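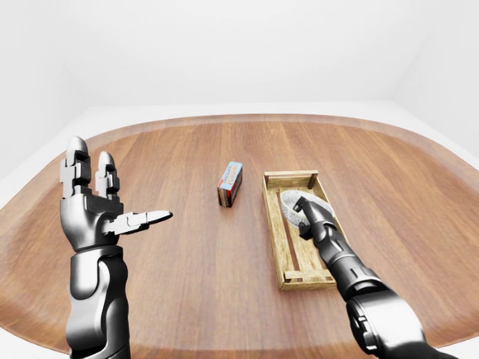 Home News Reviews Interviews Forum

Clerndale Studio Discusses Linux Plans for Mirno

By Karabo Dlamini | April

Tzavaras, the Clerndale studio behind the trading simulation Zerier, will release its second game, Mirno, on Linux and Windows in the same week. The studio's lead programmer answered our questions by phone.

Mirno is a turn-based strategy game in which players manage a river port through 54 scenarios. "We kept the Linux build running from the first month," the programmer said. "With Zerier we left it until the end, and our players waited far too long."
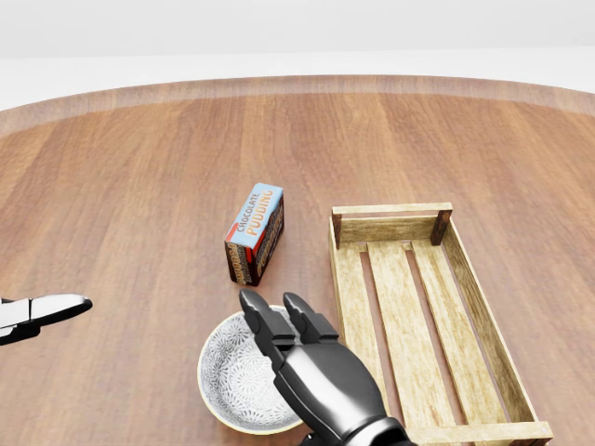

The studio received 3954 bug reports for its first game. Many concerned saved files, and the format has been rewritten. "A save made on one system will open on the other. That was a firm requirement."

Mod support will be present at launch. Map size is limited to 2000 tiles, a figure the studio intends to review. 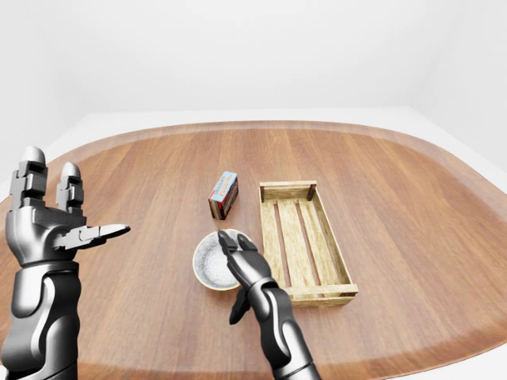 Asked about a Mac version, the programmer declined to give a date. "We do not own enough test machines at present. We will announce it when we have a build we can support."

2 Comments | 54 Shares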